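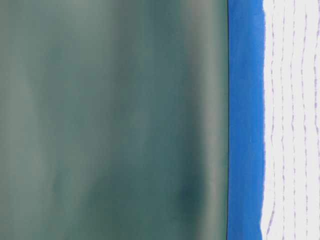
Where we are with the folding work

Hi Lauri, you asked for the long version this time, so get a coffee. This covers everything from the end of August up to today, 18 November 2021, and I've put the money questions at the bottom so you can skip down if the board is breathing on you.

Short answer to the question you always ask: no, the machine can't do a household's laundry yet. It can do a decent part of one chore, slowly, if the cloth behaves. That's further along than I expected when I wrote to you last, and I'm pretty pleased!

We logged 1,336 fold attempts in the period. I'm counting an attempt as anything where the arm picked up a piece and tried to do something with it, including the ones where it picked up two and tried to fold them both (it did that a lot in the first couple of weeks). Plain dish towels are now our best item by a mile. Pillowcases are second. T-shirts are still a mess, mainly because of the sleeves, and I'd like to stop talking about fitted sheets until spring.

Stripes and dashes

Most of my fall went into patterned cloth. The old grasp planner looked for strong lines and assumed a strong line was an edge or a hem. You can guess what happens when you hand it something with a solid blue band and then a row of thin purple dashes next to it. It sees half a dozen hems. It goes for the blue one because that's the boldest, pinches the middle of the cloth and lifts a sort of tent.

Marking up close views by hand was dull work and I won't pretend otherwise, but it helped more than any of the clever stuff. When something big and blurry fills most of the view and all you've got left is a sliver of stripe down one side, a person can usually make a fair guess at what to do next, or at least knows to back off and look again. The new version backs off too. It's slower, and I think that's fine. A towel can wait.

Solid colors never had this trouble, so if you see older numbers from us that look better than the new ones, check what was in the basket. We used to test on plain white only. I should have caught that sooner and I've rewritten the test list so it can't happen again.

The Rendlow visits

We took the setup to the Rendlow laundry shop on 10 separate days, which was everything we'd promised and used up most of my patience for loading vans. Their folding table is lower than ours, the light changes all afternoon, and people walk up and put things down wherever there's a gap. All of that was good for us.

Over those visits the arm finished 153 towels that the staff were willing to put straight on the shelf without touching them up. They were kind but they weren't soft on us. If a corner stuck out, it went back in the pile. The shift lead there can fold one in the time it takes our arm to decide where to grab, and she enjoyed pointing this out.

What they'd really like, going by what they told me over lunch, is a machine that sorts and flattens. Folding they can do while chatting. Pulling twisted things apart is what wears out their hands. I hadn't given that much thought before and now I can't stop thinking about it. I'd like to spend a small piece of the next period on it, if you're okay with that change.

What's stuck

Picking one layer from a stack is still unreliable. Thin cloth sticks to thin cloth, the fingers close, and up come two. We've tried softer tips and a little sideways rub before lifting. The rub works on towels and does next to nothing on pillowcases.

The second thing is knowing when to quit. Left alone, the program will keep fussing with a corner long after any person would've shrugged and moved on. I've put in a limit on retries for now. It's crude. Emton, our partner on the software side, has a better idea involving a score for how flat the piece is, and they've promised me something to try before the holidays.

Shirts, as I said, are shirts.

Money and next steps

We're inside the budget. The Pretorius gripper parts came in a bit late, but the price was the one quoted. I've spent 50 hours less of outside help than planned, and I'd like to move those hours over to the untangling work instead of handing them back.

For the next stretch I want to do three things: fix the two-layer problem on pillowcases, run a first honest test on tangled loads, and take the setup to Brisamano, where the hotel side of the business has offered us a corner near the dryers. They have far more bath towels than Rendlow and fewer odd items, so it should give us a cleaner read on speed.

Could you let me know about the hours by the end of next week? I need to book people. The full attempt log is in the shared folder, with the Rendlow days on their own tab.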